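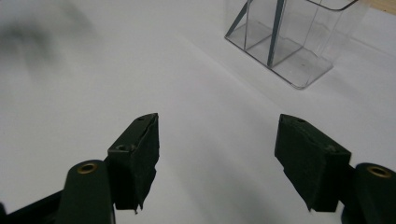

Trimow gripper

The Trimow is a hand-held, two-finger gripper built at home or in shared workshops as a low-cost way to record grasping motions for a robot arm. It was first put together at the Grillon workshop in Poltov, where members wanted a tool they could carry to any bench and fix with whatever was in the parts drawer. The plans are free to copy, and builders have taken that invitation to heart!

Design

The two fingers face each other and close when the user squeezes a trigger in the handle. Each is made of a rounded arm with a wedge-shaped pad fastened to its inner side. The pad narrows to a point, a wonderfully handy shape for picking small parts out of an organizer box, and its gripping face has a dark, felt-like covering. Two screw holes in the top of each pad sit well apart, one of them close to the tip. Brass eyelets are set into the arms — one per side — and give the tool its familiar look.

Construction

The arms and pads are printed in plastic, and a full set weighs 323 grams with the bracket and trigger. Printing takes the better part of a weekend on a small machine. The rest is pleasant bench work: cleaning up the holes, seating the eyelets, and gluing on the covering. Trimming the fabric flush is the fiddly part, and a ragged lower edge is common on pads that were cut with scissors. Many builders leave it alone until the next re-cover.

Variants

The Rathore variant, published in May, has a longer handle and a softer spring. It shares its pads with the original, so owners can swap between the two with a screwdriver. The workshop lists five pad shapes in all, including a blunt one for cloth and a wonderfully odd hooked one for bag handles.

Use

Builders usually practice on a plain table before moving to a cluttered one. Grillon holds an open build evening each year on 7th July, when newcomers can assemble a Trimow from a prepared kit and take it home.

See also: Parallel gripper; Shared workshop; Teaching by demonstration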